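Stumholm finale — did I miss something??

gashaw_fan7
ok just finished the last ep of Stumholm and I'm so lost. So she gets on the ferry and thats it? 43 minutes of build up, the harbor guy confesses, then credits. Who had the ledger

Lonberg
The sister had it. Ep 4, she moves it to the boat shed. Blink and its gone

gashaw_fan7
rewatched that, she's carrying a coat. A COAT

popcorn_debt
Ledger's in the coat. Pretty sure. Still a lousy ending tho, they clearly wanted a second season and didn't get one
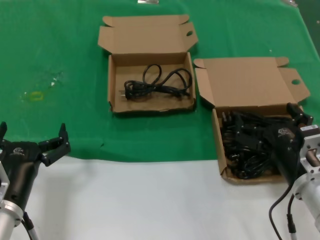
Lonberg
Disagree on the ending. It's the best thing in it. Everyone wants a bow on top and the whole show is about people who never get told stuff. Plot by the middle eps is like that right hand box, black cords all piled on each other, good luck pulling one out. Ep 1 is the left box, one cord, you can see the plug. I like that it went from one to the other

popcorn_debt
nah. Messy is fine if somebody wrote the mess on purpose. The cop's brother vanishes after ep 3. Not dead, not moved away. Just no more brother

Lonberg
he's on the phone in 5

popcorn_debt
that is the DAD

Bronano
Jumping in, watched it in July with subtitles and the subs were awful, could be half the problem. They had "ledger" as "shelf" the whole way thru. I thought they were all fighting over a shelf

gashaw_fan7
WAIT. mine said shelf too

Bronano
yep. Try the other sub track, the one marked full. Way better. Also fixes the confession, he says he "kept" the money, mine had "counted"

gashaw_fan7
ok that changes everything, going back in. 7 episodes again, pray for me

Lonberg
told you it was good

popcorn_debt
Better subs don't bring the brother back. 6/10, nice coats, music too loud. Read the thread on the old board, its at 686 replies and they can't agree on him either

Lonberg
half of those are you

popcorn_debt
maybe a third — anyway he's not on the phone in 5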